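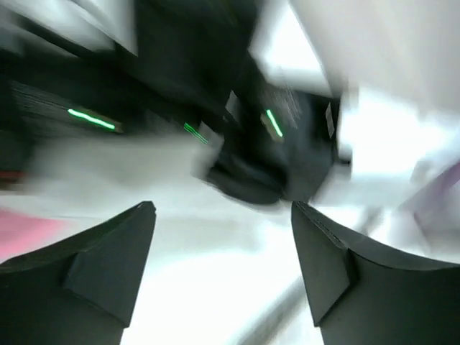

Slide 1. Start with the rejection rule, as it decides everything else in the pipeline. At Rovum we collect demonstrations for a grasping policy, and each episode is stored as wrist camera frames, joint positions and gripper width. The first version of the filter threw out any frame whose overall sharpness fell below a fixed threshold. Point to the two fingers: they are crisp, while the black assembly behind them is smeared and the green lights have stretched into streaks. A whole-frame score fails this one. The joint record for such a frame is still good, and the policy will meet the same blur when it runs.

Slide 2. What changed. We now score the finger region and the background separately. A frame is dropped only if the finger region fails. Episodes are dropped if 3 frames in a row fail. Threshold settings are in the Wondness config file, under "intake".

Slide 3. Numbers. The October batch had 106 episodes. The old filter kept 62. The new one recovered 18 of the rejected episodes, mostly ones with fast approach moves. Pause here. The old set was biased toward slow operators, and the policy trained on it was slow too.

Slide 4. Glare. Overexposed background is a separate problem and has its own flag. Do not merge it with blur. Exposure is locked per session in the Grikalside recorder, so a bad setting affects every episode in that session. Operators check it before the first grasp.

Slide 5. Labels. Success is marked by the operator at the end of the episode, then checked against gripper width. Disagreements go to a second reviewer. Skip the Akgül comparison table if time is short; it is in the backup slides.

Slide 6. Open items. Time sync between camera and joints drifts over long sessions. No fix yet. Take questions on this one first.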